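The Board at Number 67

My aunt Orvokki left me three things: a soup pot, a bad temper before breakfast, and a repair shop in Vemstead with a rent notice taped to the door. I kept the pot at home. The temper I already had.

The shop used to be Salminen & Kallio, and Onni Kallio still came in most mornings to sit by the radiator and tell me I was sorting the screws wrong. He was right, too. I'd been putting them in jars by length, and apparently any fool knows you go by thread (I did not know, and I'd been to college).

1. The Customer

She came in August, a little before closing, with a flat parcel under her arm and the rain running off her hat onto my clean counter. Chrysoula Christodoulou. I knew the name because it was on the bakery across the street, and because I owed the bakery for a very large number of cinnamon rolls.

"Your aunt was making me a puzzle board," she said. "For my grandson. I paid her half."

I looked at Onni. Onni looked at the radiator.

"What kind of puzzle?" I asked.

"With pieces. You put them in, you take them out, you turn the little knob. He's four. He takes apart my mixer if I don't give him something." She pushed the parcel at me. "These are her drawings. I want it by his birthday."

Well, I said yes. What else do you say to a woman who could cut off your cinnamon rolls?

2. The Board

It took me two weeks to make sense of the drawings. My aunt wrote her notes in Finnish when she was happy and in English when she was annoyed, and page four was all English. But I found the blue stock she'd set aside in a drawer marked KINNUNEN, and I got the white board cut, and night after night I sat there fitting pegs and swearing and eating whatever was in the house.

And then one evening it was there on the dark tabletop with its holes and its outlines, and the round blue knob stood up near the top like a tiny gear, with the little pegs below it, two of them side by side on their own raised plate. I can't tell you how much I liked those two. They looked like they were waiting for a bus!
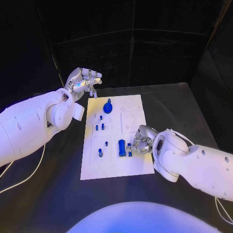
3. The Missing Page

Onni put his glasses on for it. He bent down until his nose was nearly on the knob, and he stayed there so long I thought his back had gone.

"She'd have made it harder," he said.

"He's four, Onni."

"She'd have made it harder." Then he reached into his coat and took out a sheet of paper folded very small -- page five. He'd had it the whole time. It was in Finnish, every word of it, and he read it to me slowly with his finger under the lines. Most of it was measurements. The last part was about me, and I'm keeping that to myself.

I asked him why he hadn't handed it over in the first place.

"You'd have followed it," he said, and went to put the kettle on.

Chrysoula came for the board the next morning. She ran her thumb over the pegs, paid me the other half in small bills, and set a paper bag on the counter. Six rolls, still warm. I gave Onni two and he told me I'd stacked the jars crooked.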